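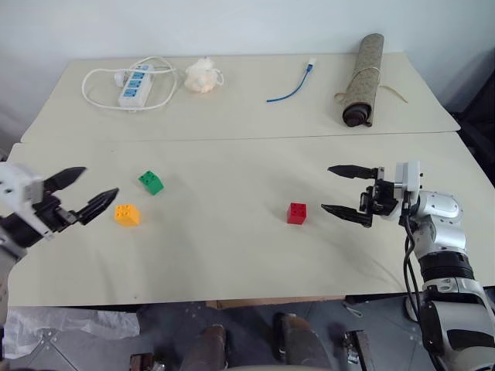 Rosimeire Lacerda wrote to ask whether a drawer cabinet really sorts anything, or whether it only moves the junk off the table and hides it behind little plastic fronts. She had owned one before and ended up with a drawer of mystery screws, a drawer of dead batteries and a drawer she was afraid to open.

Fair question. We sell the things, and we have our doubts too.

Plukska Drawer Cabinet, 27 drawers
Item no. 3595
Sold and shipped by Fatdale

The Plukska is a steel shell with clear plastic drawers, meant for a shelf or a wall. Its maker calls it "a complete organizing system for the modern household." It is a box with drawers in it. As boxes with drawers go it's a decent one, and we've stopped carrying two others because of it, but please don't expect it to change how you live.

What we like is the shell. It doesn't twist when you pull a full drawer from the top corner, and the drawers have a stop at the back so they don't land on your foot. You can lift past the stop when you want to take the whole drawer to the table. The old Medeiros cabinet had no stop at all, and we heard about it.

What we like less is the dividers. They come in a bag, they slot in crosswise only, and small washers creep under them. If you sort fishing hooks or beads, buy something with molded compartments. The dividers are fine for cord adapters, picture hangers, spare keys, fuses and the other stuff that collects in a house. 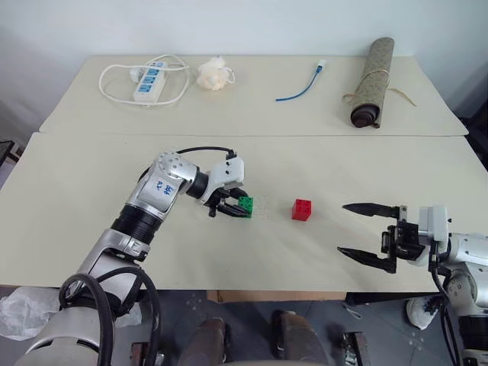 The deep drawers are the ones that earn their keep. There are six of them along the bottom row, and they take a rolled-up phone charger with its plug, which most cabinets in this price range won't. They will not take an extension cord, whatever the box says. We tried with a short one and the drawer closed on the third attempt with a noise we didn't care for.

About the labels. You get a sheet of paper ones, and they peel. Use masking tape and a marker, or leave the fronts bare — they're clear, and you can generally see what you've got. The maker sells a label kit separately. We looked at it and decided not to stock it.

Specifications

Shell: powder-coated steel, dark blue or light gray
Drawers: clear plastic, removable
Shallow drawers: 21
Deep drawers: 6
Dividers: included, crosswise only
Wall mounting: keyhole slots on the back, screws not included
Feet: four rubber, stick-on
Warranty: two years on the shell, none on the drawers

Read that last line again before ordering. Drawers are what break. We keep spares in both depths and will sell you one at a time.

Wall mounting

The slots are well cut and the back panel is stiff enough. Whether your wall is up to it is another matter. A full cabinet of hardware is heavy, and the plastic anchors people have lying around in a kitchen drawer are not the right ones. Find a stud or leave it on a shelf. Hang the shell empty, check it with a level, then put the drawers back in.

Will it suit a kid's room?

Maybe, for small craft supplies. We'd be careful about selling it as toy storage, though the maker does. Big building bricks fill a shallow drawer fast, and a child who wants one brick will pull out all of them. An open bin works better and costs less. Small parts also mean you want it out of reach of toddlers, at which point it isn't much use as toy storage anyway.

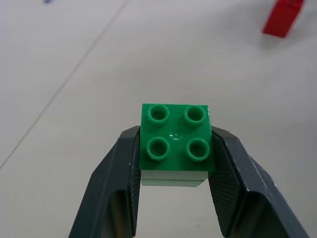 What customers have said

Hideaki Ishida: Good shell, poor dividers. I cut my own from cardboard.

Sebastião Coutinho: Bought it for the garage. One drawer arrived cracked and was replaced. I still can't find the fuses, but that may be me.

Ordering

The gray ships now. The blue is due back in October, according to the supplier, who said the same thing about the gray and was late. Returns are accepted unused, with the drawers taped shut the way they came.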